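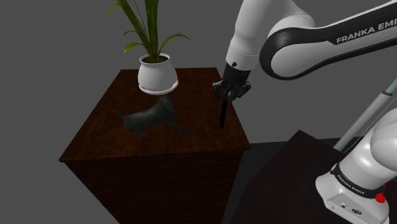 Ladport - Tuesday, May 29, 2018

The Ekia cell, in its simulated form

The arm at the right of the table, with the thin black stick between its fingers. The lettering on the link and around the bottom of the column came with the model and we have kept it, along with the red knob at the end of the black band.

Welcome back to the Ekia gallery, and thank you to everyone who wrote in over the winter to ask how the cell was getting along. It is getting along nicely! We had rather let these pages go quiet after November, when the old scene file stopped loading properly and a good many of our evenings went on finding out why, so there is a fair bit to catch up on and I hope you will forgive me if I ramble.

For those who are new, Ekia is the name we use for one robot cell that lives entirely inside a computer. It has a wooden table, an arm standing on its own dark surface to one side, a plain gripper and whatever we have put on the table to work around. We run it in Clokulis, and the Lubis workshop evenings are where most of the looking after gets done. You might think that a machine with no bolts would need no looking after, and I thought so too when I started, but it has its own sort of housekeeping and it does not like being neglected.

The base

Setting up begins with the base, as it would in a real workshop. The arm's surface and the table are two separate pieces with a strip of floor between them, and for a long while they were joined as one in the file. That seemed tidy enough until we wanted to shift the table a little to the left and found the robot going along with it. They have been separate since the spring, each with its own position written down on the setup sheet, and I would urge anybody copying our layout to do the same before adding a single thing to the tabletop.

If you do move the base, write the new position on the sheet first and in the file second. I have done it the other way about more often than I care to say, usually late in the evening with somebody waiting for the machine.

The gripper

Our gripper is a black one with jointed linkages, and it has taken up more of our time than everything else put together. The fingers open to 65 mm in our settings. We check that figure at the start of each session by opening them fully over the clear part of the table, closing them on nothing, and reading both ends of the travel off the log. When the two fingers disagree, the joint limits have nearly always been overwritten by somebody's older file, and reloading the gripper on its own puts it right - there is no need to reload the whole cell and lose your camera position as well.

The stick is our usual test piece. It is slim and it stands almost upright under the gripper, leaning a touch, and a thin leaning thing shows up a badly set wrist far better than a block does. A block will forgive you a good deal. If the wrist is a little out, the stick tips as the fingers close, and you know where you are.

The things on the table

The plant in its white pot is at the back and the dark dog is in front of it. Both have simple collision shapes, quite a lot rougher than what you see, and it is worth switching those shapes on for a look before you plan a path over the left side. The leaves are the awkward part. We had them as one big box to begin with, which made the arm terribly shy of that whole corner, and they are now 9 small ones. The dog manages perfectly well with fewer.

Please don't nudge either of them by hand to make room. Use the placing tool and save under a new number, then put a note in the log so that the next person knows.

Regular care

We keep a saved copy of the cell after every change that works, and the present one is number 146. Yes, it does mount up, but each copy is small, and it was an old copy that rescued us in November. After each update to Clokulis we run 23 short moves with the table cleared, then the same moves again with everything back in its place, and compare the two logs. It takes as long as a pot of tea, and that is generally how we spend the time.

The grey background will stay as it is for now. Several of you have asked for walls and a window, and I would love to see them one day, but the wrist camera comes first and that still needs its mounting position settled. The setup sheet is on the Lubis shelf page for anybody who would like a copy, and the next gripper session is open to all, beginners very much included.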